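## Section 4: Comparing Finger Sets on Flat Dishware

Plates are a great test for a new finger set. They're shallow, they slide, and the rim gives you only a narrow lip to work with, so small differences between fingers show up fast. Plan on one afternoon per set, and have the Stomuvo controller already homed (Section 2) before you start.

### What you need

- Stomuvo controller with the wrist camera connected
- Stemton wedge fingers and Davley paddle fingers
- One dinner plate in a solid color
- A white surface to work on
- Log sheet, one per finger set

### 4.1 Mount and zero

1. Power down the arm and wait for the status light to go out.
2. Fit the first finger set. Tighten the mounting screws by hand, then give each one a quarter turn with the driver.
3. Power up and open the live view.
4. Close the gripper at the slowest speed and press **Zero** when the fingers meet.
5. Open the gripper all the way and check that the width reading returns to the same value twice in a row.

> **Caution:** Keep your hands clear during step 4. The force limit isn't active until zeroing is finished.

### 4.2 Set the approach height

This is the fun part! A good approach height makes almost any finger look better, so take your time with it before you start scoring.

1. Place the plate face up under the gripper.
2. Open the fingers and jog down until they are 10 mm above the plate.
3. Switch to fine jog and lower in single steps, watching the live view.
4. Stop when a fingertip is at the inner surface, just inside the raised rim. Look at the tip and its shadow together — the shadow helps you judge the gap.
5. Save the position as **Plate Low**.

With a pink plate on white, the black finger and its shadow are easy to pick out, and the brown finger toward the lower right stands out well too:

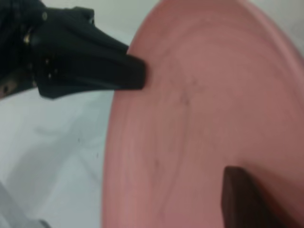

Page 27

If your view is softer than you'd like, hold the arm still for a moment before you judge the height. Small specks on the plate can be handy here, too. Pick one near the tip and use it as a reference point while you jog sideways.

**Note:** Leave the specks in place through the height check, then wipe the plate before the grip trials. Crumbs under a fingertip can change how it slides.

### 4.3 Run the grip trials

1. Load the **Plate Low** position.
2. Move the gripper outward until one finger is inside the rim and the other is outside it.
3. Set the force limit to 4 N and close.
4. Lift slowly, hold, and set the plate back down.
5. Log the result as *held*, *slipped*, or *missed*.
6. Repeat for 10 lifts, then change finger sets and start again from 4.1.

> **Caution:** Don't raise the force limit to rescue a slipping plate. Lower the arm first, then open the gripper.

### 4.4 Reading your results

Compare the held lifts first, then look at where each miss happened. Misses on the approach usually call for a new height. Slips during the lift tell you more about the finger pads, and it's well worth rerunning those trials with the Butt pad kit fitted — swapping pads is quick and the change can be really satisfying to watch.

If two sets finish within 2 lifts of each other, treat them as tied and run both again with a different plate. Save your logs under the finger set's name before leaving the test screen.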